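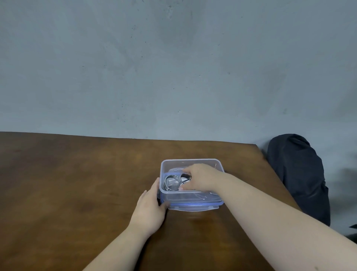 Raviver une table en bois vernie demande une demi-journée, séchage compris. La méthode convient aux finitions encore saines, seulement ternies ou encrassées par les produits ménagers. Avant de commencer, regardez le plateau sous une lumière rasante. Sur un bois brun-rouge légèrement brillant, les zones plus claires, ambrées, viennent parfois du simple reflet de la lumière : changez de place pour vérifier avant de conclure à une usure du vernis.

Matériel
Savon noir liquide
Eau tiède
Deux chiffons de coton non pelucheux
Laine d'acier 0000
Cire incolore en pâte (j'utilise la Provard, en boîte de 295 g)

1. Nettoyer
Diluez 10 ml de savon noir dans 50 cl d'eau. Trempez un chiffon, essorez-le bien et passez-le dans le sens du fil. Rincez avec un chiffon humide, puis essuyez aussitôt. L'eau ne doit pas stagner, surtout le long des chants et aux assemblages. Laissez sécher deux heures.

2. Égaliser
Frottez très légèrement à la laine d'acier, toujours dans le sens du fil et sans insister sur les angles, où le vernis est plus mince. Dépoussiérez avec un chiffon sec. Si le bois nu apparaît, arrêtez : il faudra reprendre le vernis à cet endroit avant de cirer.

3. Cirer
Prélevez une noisette de cire et étalez-la en couche fine, par petites surfaces. Attendez vingt minutes, puis lustrez. Une couche trop épaisse reste collante et retient la poussière. Dans ce cas, retirez l'excédent avec un chiffon propre et lustrez de nouveau.

Entretien
Un chiffon sec suffit au quotidien. Évitez les sprays siliconés, qui gênent l'accroche d'un futur vernis. Renouvelez la cire une fois par an, en juin par exemple, fenêtres ouvertes.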